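Hitden Rooms Refresh: progress report to the Bromis Fund
2 Sep 2018

Where we're up to

The corner room at Hitden is starting to feel like somewhere you'd want to take your shoes off! Since February we've spent $3,868 of the grant, nearly all of it on flooring and furniture. The striped grey carpet is down, the walls are white with a black baseboard, and the chair, desk and pouf are in.

The shoe rack from Prekia has been the big hit. It has a black metal frame and wooden shelves, and we're sorting the white house slippers onto it in pairs so that guests can help themselves (we bought 18 pairs for the whole building, and they're lovely and light).

Slippers, rack and carpet in the corner room: 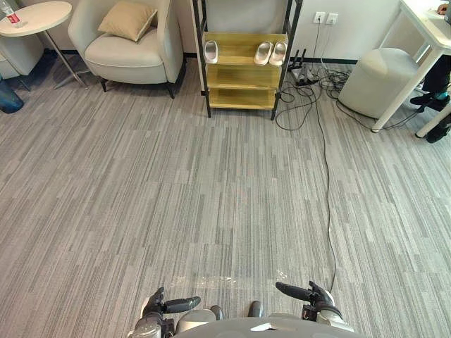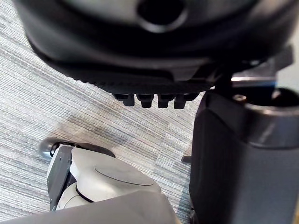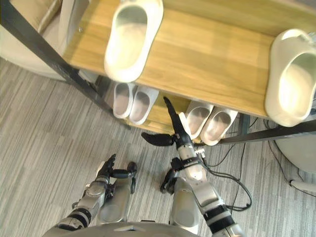 Still to do

Cables by the wall outlets need bundling and clipping along the baseboard. Aidoo has quoted for a cable tray and we'd like to go ahead this month.

A second rack for the upstairs landing, same colour and finish if Prekia still has it.

Request

We'd like to move $1,000 from the curtains line to storage. It would cover the tray, the second rack and 2 boot mats for the front door.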